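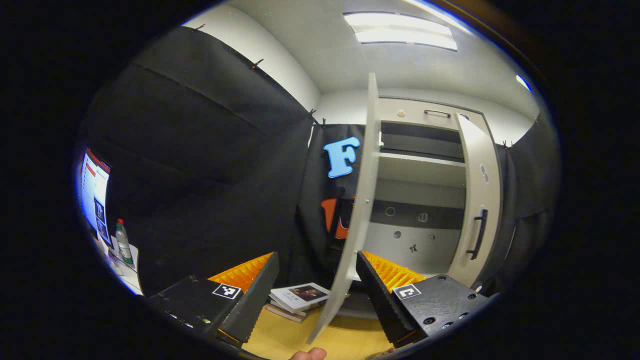
Figure 3. Gripper view during a door task. Both finger markers are in view and the cabinet door stands ajar.

3.2 Recording door demonstrations

This section covers recording open-and-close examples with the Arnlow hand-held gripper. Complete the calibration in section 2 first. Episodes recorded before calibration cannot be repaired later and will be rejected by the Rorska importer.

Before you start

1. Charge the gripper battery to 100 percent.
2. Wipe the camera lens and the two finger markers with a dry cloth.
3. Turn on the ceiling lights. Leave them on for the whole session.
4. In Rorska, create a session and choose the task "Door, single handle."

Recording an episode

1. Stand facing the cabinet with the fingers fully open.
2. Press the record button once and wait for the tone.
3. Hold still for 2 seconds.
4. Move to the handle at a steady pace and close the fingers on it.
5. Pull the door along its natural arc. Let your wrist turn with the door.
6. Release the handle and back away until the fingers are clear of it.
7. Press the record button again to save the episode.

Record 29 episodes for each door. Change your starting position after every episode, and use at least 3 starting heights.

Note: Keep your thumb below the fingers. A thumb tip at the lower edge of the view is acceptable. A thumb over a marker is not, and Rorska will flag the episode as "width lost."

Note: A failed grasp does not have to be deleted. Mark it "retry" and keep going. The Seixas training script reads the label and sorts these episodes into their own folder.

CAUTION: Do not pull a door that sticks. Side loads can bend the finger mounts. Free the door by hand and start a new episode.

CAUTION: Keep your free hand away from the fingers while they are closing.

Ending the session

1. Dock the gripper and wait for the upload light to turn solid green.
2. Check the episode count in Rorska against your log sheet.
3. Select Close Session.

If you use the Irkitz storage add-on, leave the gripper docked until the second tone. Drawer tasks are covered in section 3.3.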